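Equipment Review: The Olum Hand on a Trenda Arm
Prepared by Meron Negussie, Domestic Tasks Working Group

The question put to this review was a narrow one: can a five-figure robot hand be trusted to clear a table? Our institution receives many inquiries from care homes and canteens that wish to know whether such work can be handed over. The Olum hand, fitted to a Trenda arm, was assessed over 4 weeks in November on light tableware only.

Setup is reasonable for a trained technician and unreasonable for anyone else. The manual runs to 227 pages, and the section on grip settings refers the reader twice to a supplement that was not in the box. Tkachuk, the distributor, sent it on request.

Paper cups were chosen as the main test item. They are light, they slide, and they dent under very little pressure. A person lifts one without thought. A machine must find the cup, decide which way it is facing, and close its fingers with enough force to hold it and no more.

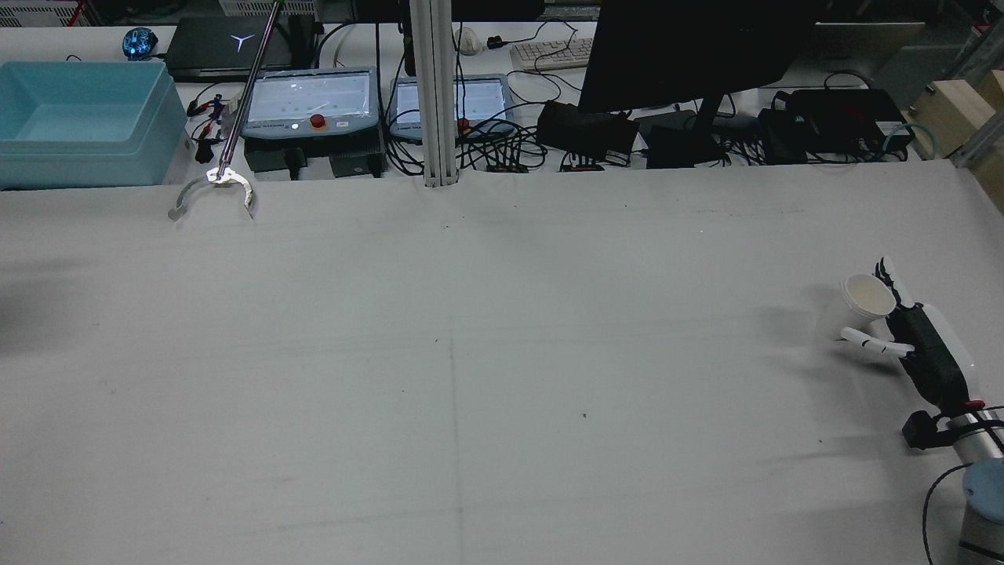
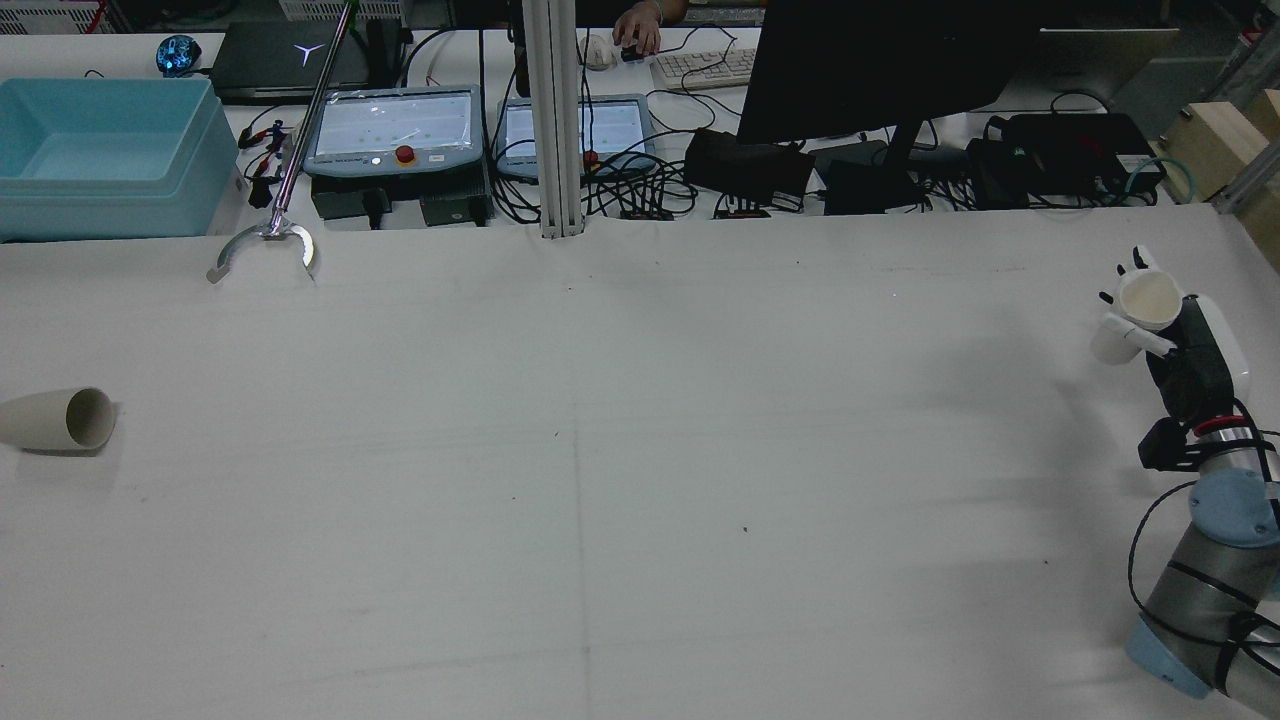 The Olum hand holding a paper cup: on its side in the first picture, upright in the second, with another cup lying on the table.

The hand completed 300 attempts under our protocol. Upright cups gave little trouble. Cups lying on their sides were far less certain, and the time taken for each was long enough that a canteen worker would have finished the table. We also note that the fingers move smoothly and that the noise level is acceptable in an office.

The maker states a service interval of 1000 hours. We were not able to test this claim. Cable routing along the arm deserves attention from the maker – loops of cable near the wrist are a poor match for a kitchen, where they would collect grease and catch on handles.

By comparison, the Anach two-finger gripper reviewed last spring was faster and simpler to clean, although it crushed more cups than we considered acceptable.

The Olum hand is recommended for teaching and laboratory use. It is not recommended at present for canteens, care homes or private households. The working group will consider a further review when the maker releases its revised grip software.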